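The Dutar Shared Workshop
Record of Proceedings, Part Two

The Rernix gripper was entered in the members' register as Project 794. Its builder gave the purpose as "domestic" and left the remaining lines blank. The workshop's rules allowed this. They allowed a good deal, provided that the bench was clear by closing and that every tool was signed for.

The first version was a kitchen tong with a motor on it. It was tested in August and withdrawn the same evening. The second had proper fingers, printed in black on the workshop's older machine, and these closed with such conviction that 6 cups were written off before the spring was changed. The register records the loss under Consumables.

By the following year the project had gained a second member, who had come in to repair a lamp and stayed. The two of them disagreed on most questions of design. The builder held that a finger ought to be stiff along its whole length. The second member held that it ought to give a little at the tip, and said so in writing, on the form provided for complaints. The form was accepted and filed. The tips were remade in yellow.

Word reached Gatchalian, the firm upstairs, whose tenants owned a long white table and were willing to lend it. A letter of permission was issued, dated May 29, 2020, and limited to 45 minutes. It asked that the table be left as found and that conversation be kept low. Both members signed.

The work itself was plain. A cup was to be taken up, set upright and placed with the others. The builder had done this by hand on 2,351 occasions, all of them logged, and had come to dislike the sight of a paper cup. The second member had not, and for that reason was asked to keep the time.

They took their places without speaking. The fingers were opened to their full width, and the builder looked between them for a while at the stack, and then at the one cup lying beside it.

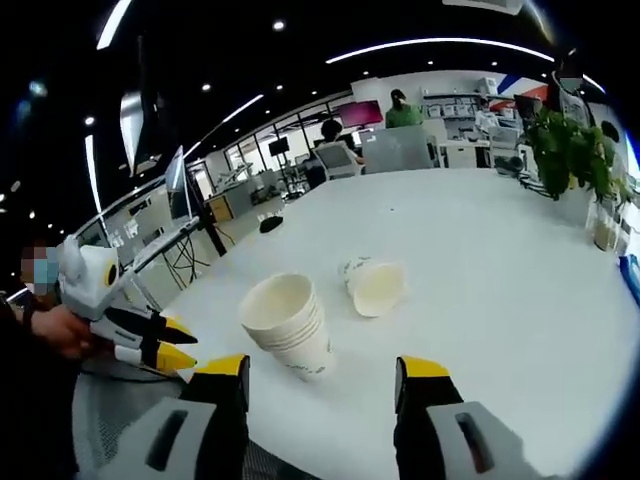 Part Three
The Starketti Letter

The letter arrived at the workshop in a plain envelope and was opened at the front desk, in keeping with the rules. Starketti wished to know whether the gripper could be made to hold an egg. The builder read the page twice - once standing, once seated - and passed it across the bench. The second member asked for a complaint form, turned it over, and began to draw on the back.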